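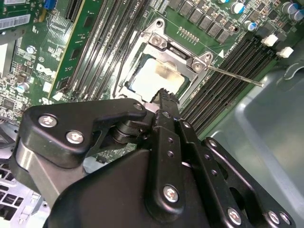
Strafprozessrecht für Nebenfach und Polizeistudium
Einheit 4: Durchsuchung und Beschlagnahme
Handout, Stand: 15. Juni 2026

Letztes Mal sind wir beim Anfangsverdacht hängen geblieben, und ich hatte versprochen, den Rest auf Papier nachzuliefern. Also: § 152 Abs. 2 StPO verlangt zureichende tatsächliche Anhaltspunkte. Ein Bauchgefühl der Streife reicht nicht, ein anonymer Anruf kann reichen, wenn er konkret genug ist. Den ersten Zugriff hat die Polizei nach § 163 StPO, und zwar ohne dass die Staatsanwaltschaft vorher gefragt werden muss. Bitte merkt euch aber, dass § 163 allein keine Durchsuchung trägt! Das stand in erstaunlich vielen Probeklausuren.

Der Übungsfall (den brauchen wir noch bis Einheit 6)

Die Polizei in Trallau beobachtet seit November einen Lagerraum, den die Firma Brurent an einen gewissen M. vermietet hat. Ein Nachbar meldet ständiges Kommen und Gehen am späten Abend. Bei einer Kontrolle auf der Straße hat einer der Besucher eine kleine Menge Amphetamin dabei und sagt, er habe sie von M. Zwei Beamte fahren daraufhin direkt zum Lagerraum, lassen sich von M. nicht lange aufhalten und gehen hinein. Sie finden 37 Gramm Amphetamin, eine Feinwaage und ungefähr 1000 Euro in kleinen Scheinen. Einen Richter hat niemand angerufen. Es ist mitten am Vormittag.

Erste Frage: § 102 oder § 103?

M. ist Verdächtiger, der Raum gehört zu "anderen Räumen" im Sinne von § 102, also seid ihr bei § 102. Dass Brurent Eigentümerin ist, spielt keine Rolle, es kommt auf die tatsächliche Nutzung an. Anders wäre es beim Büro von Brurent selbst. Dort müssten nach § 103 Tatsachen vorliegen, aus denen man schließen kann, dass sich gerade die gesuchte Spur oder Sache dort befindet. Bei § 102 genügt die Vermutung, dass etwas gefunden wird, und diese Schwelle ist deutlich niedriger.

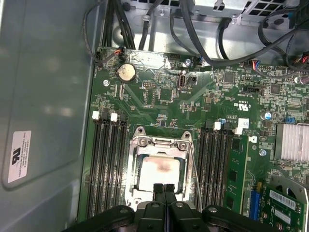
Zweite Frage: Wer durfte anordnen?

Grundsätzlich das Gericht, § 105 Abs. 1 StPO. Bei Gefahr im Verzug auch die Staatsanwaltschaft und ihre Ermittlungspersonen. Und jetzt bitte nicht einfach hinschreiben "Drogen kann man wegspülen, also Gefahr im Verzug". Das Bundesverfassungsgericht will Tatsachen aus dem Einzelfall sehen, und es will sehen, dass wenigstens versucht wurde, jemanden beim Ermittlungsrichter zu erreichen. Am Vormittag geht da jemand ans Telefon. Außerdem dürfen die Beamten die Eile nicht selbst herbeiführen, indem sie erst warten und dann losstürmen.

Severyn Stetsiuk hat in der Übung eingewandt, der kontrollierte Besucher könne M. ja gewarnt haben. Guter Punkt! Dann müsst ihr aber in den Sachverhalt schauen: Hatte er sein Telefon noch? War er noch bei der Streife? Steht dort nichts, dürft ihr nichts dazuerfinden. Ich würde die Gefahr im Verzug hier ablehnen, die andere Lösung ist mit ordentlicher Begründung aber vertretbar und kostet keinen Punkt.

Dritte Frage: Was passiert mit den Funden?

Sicherstellung ist der Oberbegriff. Gibt M. die Sachen freiwillig heraus, genügt das für § 94 Abs. 1. Gibt er sie nicht heraus, braucht es die Beschlagnahme nach § 94 Abs. 2, und über die Zuständigkeit lest ihr § 98. Haben Beamte ohne Gericht beschlagnahmt und war der Betroffene nicht dabei oder hat er ausdrücklich widersprochen, soll binnen drei Tagen die gerichtliche Bestätigung beantragt werden. Das ist eine Soll-Vorschrift, die Beschlagnahme fällt also nicht von selbst weg, wenn es länger dauert.

Auf Verlangen bekommt M. ein Verzeichnis der mitgenommenen Gegenstände (§ 107). Zufallsfunde laufen über § 108: Liegt neben der Waage ein gestohlener Pass, darf er einstweilen in Beschlag genommen werden. Gezielt danach suchen dürfen die Beamten nicht.

Für Papiere und Datenträger gibt es die Durchsicht nach § 110. Sie gehört noch zur Durchsuchung, die Beschlagnahme kommt erst danach, und genau diese Reihenfolge frage ich gern ab. Absatz 3 erlaubt unter Voraussetzungen auch den Blick auf räumlich getrennte Speicher, wenn sonst der Verlust der Daten zu befürchten ist.
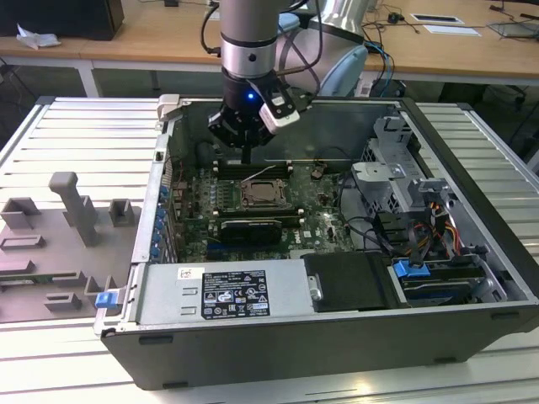 Geöffneter Desktop-Rechner mit grüner Hauptplatine, darüber ein Roboterarm mit Greifer

Vierte Frage: Verwertung

Aus einem Fehler bei der Anordnung folgt nicht automatisch ein Verwertungsverbot. Die Rechtsprechung wägt ab. Schwer wiegt es, wenn der Richtervorbehalt bewusst oder willkürlich umgangen wurde, bei einem bloßen Irrtum sieht es meist anders aus. Und denkt an den Widerspruch der Verteidigung, über den haben Waqas Tanoli und ich nach der Stunde noch ewig diskutiert (wir waren uns am Ende immer noch nicht einig).

Bis zur nächsten Einheit

Lest bitte §§ 102 bis 110 StPO einmal komplett durch, das sind keine 10 Seiten. Danach Abwandlung: Die Beamten kommen nachts um halb zwölf, und statt des Lagerraums geht es um M.s Wohnung. Stichwort § 104. Lösungsskizzen nimmt Ademir Frota in der Übung entgegen, gern auch handschriftlich, aber leserlich.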